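Clorkisside Parcel Swap - Your Questions

Can I send shoes in a plain cardboard box?
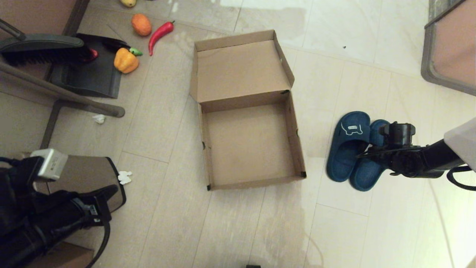
One member wrote to ask whether slides need a shoe box of their own, and whether play food could travel with them. Yes, a plain box is lovely, and no shoe box needed! Pop the slides in first, side by side, then tuck any toy vegetables around them - wiped clean, please.

Is there a weight limit?

Yes, 11 pounds, box and all.

When is the next swap?

In January, and we do hope you'll join in.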